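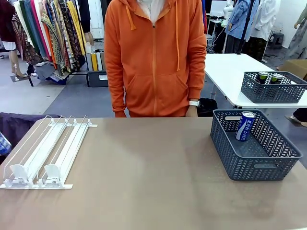 Saturday, May 23, 2020

Budget day, on a weekend, since Aurora Mendes wants the equipment request on her desk first thing and has wanted it since the last time I promised it to her. Writing it out here before I make it polite.

What we're asking for: a shelf restocking cell. Cans come in a basket, cans go into pusher lanes, the arm does it all day without complaint. Two vendors left standing, Metden and Fledent. A third stopped answering emails once I asked what was included in the price.

Metden. Arm, controller, stand, one gripper. Lead time 12 weeks. The quote is four pages, and three of them are things the quote does not cover. Training is extra. The second gripper is extra. The cable between the gripper and the arm is extra, which I asked about twice in case it was a typo. They did answer the phone both times.

Fledent. Lead time 6 weeks, everything in one line, cable included. The catch is the yearly software license, which you pay whether or not the thing has moved. Olga ran it out over the life of the project and the two quotes cross partway through year three. Before that Fledent is cheaper, after that it's Metden. I would like to meet the person who knows what we'll be doing in year three.

Gripper. Still the real question. The lanes are narrow, the divider walls are thin clear plastic, and the pusher paddle shoves back the whole time you're loading. Anything with wide fingers will hit a divider before it gets a can down. Suction from the top is tempting, but the tab and the rim are right where you'd want the cup. Olga Rocha thinks slim two-finger with soft pads, approaching from the front at a tilt. I think she's right and have put it in as my idea.

Cheap things, which is where I expect the arguments:

Shelf pushers. 195 for a set of the white ones with the adjustable walls. I want a second set so we can leave one alone and abuse the other. Last year's request had this line too. Aurora struck it and wrote "share" in the margin.

Baskets. The gray perforated ones are fine and I'd buy more of the same. The chevron holes might upset the depth camera, but we won't know that until we own a depth camera. See below.

Cans. Need a proper mix, blue, green, whatever else the corner shop has, and they have to be bought as consumables. Accounts has already asked if they can be reused. Yes, until somebody gets thirsty.

Table. We keep the brown one. Vilela quoted us a machined base plate with a hole grid and it costs more than everything else on the cheap list put together. A bench clamp and a strip of tape have held position so far. If the arm turns out to walk the table across the floor, I'll go back to Vilela and be humble.

Camera. Put down one depth camera, fixed mount. Wanted two. Metden's person said one is plenty, Fledent's person said two at a minimum, and Fledent sells cameras.

Space. Nothing in the budget for it, but the plan has to say where this goes. Arm reach plus the safety margin eats the brown table and a good bite of the floor behind it. Either the white table moves or the garment racks do. The racks have been here longer than any of us and I don't fancy the conversation. White table moves. Pencil in half a day, and remember the bin underneath.

Safety. Oren's checklist wants a guarded area or a speed limit with a risk assessment. Guarding is money, speed limit is paperwork. We have more paper than money. Olga is drafting the assessment -- she has the form from the old cell and says most of it carries over apart from the part about the forklift.

Power. One free outlet on this side. Asked for a dedicated circuit. No answer yet. Add a line for an electrician and leave the number blank until I get a price, or Aurora will take my guess and hold me to it.

Recommendation as it stands: Fledent, slim gripper, one camera, second pusher set, 4 more baskets. Ask Metden to requote with the cable in, mostly so I can see what they call it. If the order goes out by the end of the month we're loading cans well before September, with slack for delivery going wrong once.

To do:
Get Fledent to put the license price in writing for more than one year.
Ask both if finger pads are a stock part.
Measure lane width with a can in it. The spec sheet and my ruler disagree.
Find out who approves the electrician.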